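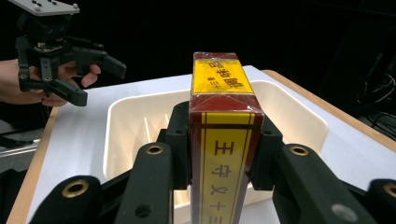
Hand-held gripper closed on a film-wrapped spice box, bin behind.

Projects > Packing Cell > Progress Reports > Equipment Plan

Progress report to the Fahmy fund, 4 May 2024

This report covers equipment planning for the grocery packing work at Clastville. No robot arms have been bought yet. Spending so far has gone to hand-held grippers, bins and tables, as agreed in the first budget.

The hand-held units are giving us what we need to write the arm specification. Boxed goods in glossy film are on the test list, along with jars and soft pouches. The list now stands at 54 items, and 18 of them still have to be tried.

Purchasing. We asked Urnell for a quote on 2 arms with matching fingers. The quote came back without mounting plates or cable covers, so we have asked for it again with both included. Until it arrives, the arm line in the budget stays as it was.

Spare parts. Finger pads were left out of the original plan. We would like to move up to $600 from the furniture line to cover pads, screws and one spare motor. The tables we have are good enough – the new ones can wait.

Space. The Nemcombe room is still our first choice for the arms. The power supply there has to be checked before we sign for anything, and the landlord wants a floor plan first. A draft is with him.

Next steps. We expect to finish the remaining items, settle the specification and send it to a second supplier for comparison. If the order goes in this summer, delivery would be in November. A later order pushes it into the next budget year, and we would need your approval to carry the money over.

Comments

packline_r: Does the arm price include training? Ours was billed separately.

Dockside: Please post the item list when it's done.

mtl44: Get the cable covers. We skipped them and paid for it.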